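How Does an Airliner Stay in the Air?
Nurotano Air Museum – Learning Pages for Young Visitors
Thursday, January 21, 2021 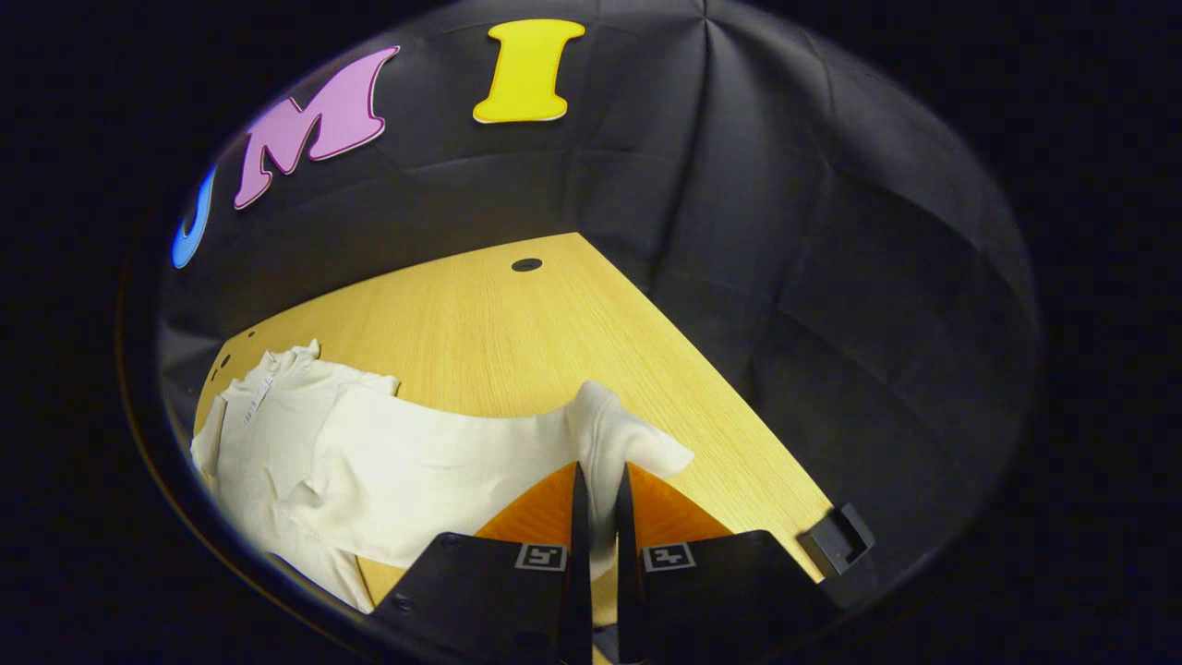

Two black gripper fingers close on a white garment on a light wooden table.

A loaded airliner can weigh as much as a large group of elephants, yet it climbs into the sky every day. This page explains how the wings and engines work together.

What are the four forces?
A force is a push or a pull. Four forces act on every plane in flight. Weight pulls it down towards the ground. Lift pushes it up. Thrust moves it forward, and drag – the rubbing and pushing of the air – slows it down.

How do wings make lift?
Wings are curved and slightly tilted. As the plane moves forward, they turn the flowing air downward, and the air pushes the wing up in return. The faster the plane travels, the more lift its wings can make. That is why a plane needs a long runway before it can leave the ground.

What do the engines do?
A jet engine draws in air at the front, squeezes it, mixes it with fuel and burns it. Hot gas rushes out of the back and the plane is pushed forward. On most airliners, a large fan at the front of each engine provides much of the thrust.

Try it yourself
Hold a strip of paper by one end, just below your lips, and blow gently over the top. Watch what the loose end does.

Words to know
Runway: a long, flat strip where planes take off and land.
Thrust: the force that moves a plane forward.

Next page: Why do planes have tails?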